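Turosside Makers Forum > Builds > Arms and Grippers

Thread: Two-arm smoothie bench, fruit handling woes

**podger_flats**
Hi all, long-time reader, first proper build thread. I've had the two arms going on the back bench at our shared workshop since February and I've finally stopped stacking blocks with them. The goal is a mango smoothie, start to finish, no hands. Fruit into the jug, jug onto the motor, lid on, blitz, pour. My kids reckon I could do it myself in a minute flat and they're right.

Arms are a matched pair off the Podis kit, running Pustix for the control side (I teach by moving a leader pair and it plays back). Fingers are the pointy black ones. I've been using them for everything so far and I quite like them, but fruit is a whole new kettle of fish.

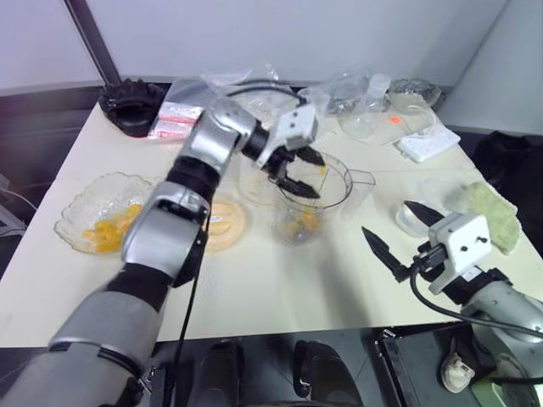 Left arm over the jug, a few bits of mango in the bottom. Bowl with the rest is on the left.

So, my questions. First, the chunks are slippery little beggars. On my last big session I logged 209 pick attempts and only 50 ended up in the jug. Squeeze harder and they shoot out sideways, squeeze softer and they slide off on the way up. Second, the clear plastic. I've got two depth cameras on order but at the moment it's plain colour video, and the model has a shocker of a time finding the rim. Anyone been down this road?

**solderandsnags**
Love this! I did cherry tomatoes last year and had the same misery. Pointy fingers are your problem, I'd bet my lunch on it. You want something wide and a bit soft at the end. I cast silicone pads in a printed mould, nine bucks' worth of goo, and my tomatoes went from hopeless to pretty decent overnight.

**kerf_and_kettle**
Gonna disagree with the above. Tomatoes are round and they've got a skin. Wet diced mango on smooth silicone is like trying to pick up soap. Pointy is fine if you come straight down and pinch low on the chunk. Or cut the fruit bigger! What size are you dicing?

**podger_flats**
Pretty small, thumbnail-ish. I was following the smoothie recipe, lol.

**kerf_and_kettle**
Well there you go. The blender doesn't care. Go double.

**solderandsnags**
Textured silicone, mate, I never said smooth. Press a bit of coarse sandpaper into the mould before you pour. Grips wet stuff no worries.

**old_mill_lane**
Why pick it up in pieces at all? Grab the bowl by the rim, tip it into the jug, done. You've got two arms - one holds the jug by the handle, one tips. I never understand why everyone wants to move food one cube at a time.

**podger_flats**
@old_mill_lane I did try! The bowl is glass and heavier than it looks and the fingers just pivot on it, so it swings and dumps the lot on the table. Might be different with pads. I'm also a bit scared of glass near the edge of a bench other people have to use.

**old_mill_lane**
Fair enough. Plastic bowl then. Or a scoop, a scoop would be grand.

**tin_shed_theory**
Re the clear jug: run a ring of coloured tape around the rim. Ugly but it works. I had a clear hopper on my bead sorter and couldn't get a reliable fix on it for love or money until I did that. Also all that crinkly plastic at the back of your table isn't helping, it throws highlights everywhere and they move when your arm moves.

**kerf_and_kettle**
Tape on something you're going to drink out of? Nah. Put it on the outside well below the lip, at least, and take it off before you wash it.

**tin_shed_theory**
Outside, obviously. I'm not an animal.

**podger_flats**
Ok, coming back with a bit more since people were asking about the rest of the gear. The motor base is a cheap cream one from the op shop. It's got the drive socket in a recess on top, so the jug has to come down dead straight and then twist.

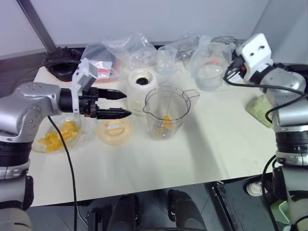
Jug, base and lid all on the table. Left gripper open, right one parked back out of the way.

The lid is the next headache. It has a raised middle you can get hold of, but the little tab has to line up, and the arm has no feel for that at all. At the moment I just have it press and wiggle. I've set the wiggle at 500 milliseconds each way, which looks ridiculous, like it's polishing the thing.

**solderandsnags**
Press and wiggle is a perfectly respectable strategy. Half of what I do at my day job is press and wiggle.

**old_mill_lane**
Have you got the blender power on a relay the arms can't get at? Please say yes. I would not want a playback glitch poking a finger in there with the blades going.

**podger_flats**
Yep, wall switch is off the whole time and will be until the lid part is solid. When it does go live it'll be on a Holzer relay box with a big red button in my hand.

**old_mill_lane**
Good. Carry on then.

**kerf_and_kettle**
Did you try bigger chunks yet?

**podger_flats**
Doing a fresh mango tonight. Big bits with the pointy fingers first, then I'll pour some pads with the sandpaper trick and run the same again so you two can stop arguing. Tape goes on the jug too. Will post the numbers.

**solderandsnags**
Never stop arguing. Good luck!

Similar threads
Silicone finger pads, what hardness?
Pustix playback drifting after an hour
Wiring a Holzer relay box to a stop button
Bead sorter mark two
Podis wrist cable keeps snagging

Turosside Makers Forum uses cookies to keep you logged in. By continuing to browse you agree to our use of cookies. Accept / Learn more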